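Setting up the practice table (section 6 of the bench guide)

Okay, so you've unpacked everything and you're itching to start. Before you do, give the table ten minutes. I wrote this part after Jarmo Peltonen borrowed my setup and sent me a very long email, so most of what follows is really his list with my grumbling added.

You'll want the big white board, two clamps, the little black table, the small box and the cream container with OPEN on its front flap.

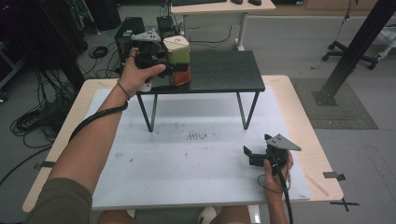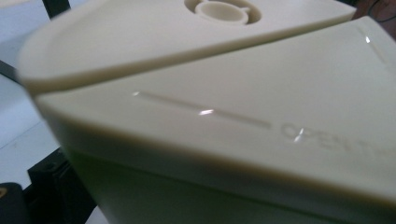
1. Lay the board on the wooden table and square it to the front edge by eye. Mine has picked up plenty of marks over the months and still works great, so don't baby it.

2. Clamp it on both sides. Snug is enough! If you crank the clamps down hard you'll dent the table, and then you get to explain that to whoever owns the table (ask me how I know).

Caution: keep your knees clear of the clamps when you scoot your chair in. They're exactly at shin-and-knee height on a low table.

3. Stand the little black table on the board, far enough back that you have to reach for it a bit but your elbows stay bent. Push down on the top with one finger at each corner. If it rocks, turn it a little and try again.

4. Put the small box on top, near the middle. I like the two-color one for this since you can tell at a glance if it got flipped over.

5. Set the cream container where you can get at the lid from the front. Press gently on the flap near the word OPEN and see how it moves before you use it for anything. The lettering is the same color as the plastic, so it's easy to miss in flat light. Tilt it toward a lamp if you can't find it.

Note: don't pry at the seam with a screwdriver. Kęstutis Sakalauskas did that to one of the Narkia ones and the lid never sat right again.

6. Run any cables off the front or the side, never across the board, and leave some slack at the wrist.

If you're putting the whole thing away for the night, take the small stuff off first, then the clamps, then the board. Wipe the board with a damp cloth and store it flat. I leaned mine against a radiator one November and it's had a slight bow ever since.

Spare clamps are in the Nirdale drawer, under the tape.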